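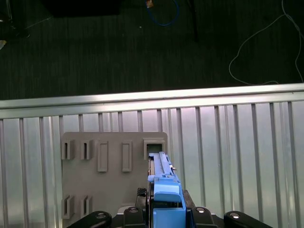 Blue part at the gray clip board.

Bench notes, 7 August 2021

The Dell tower is open on the Nindik bench with the side panel off. Both memory slots are empty and the processor has no cooler on it. Clean the heat spreader before fitting one, and use new paste.

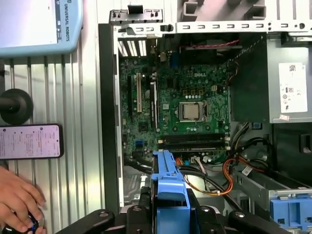
Power supply

Leave the unit in its bay until the cables beneath it are tagged. Read the rating from the white label and enter it on sheet 14.
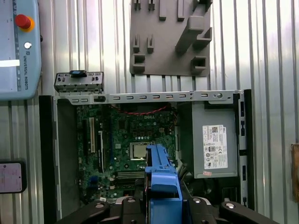
Kenta Kikuchi asks that memory be ordered in pairs, and that the old modules stay in the April tray until then.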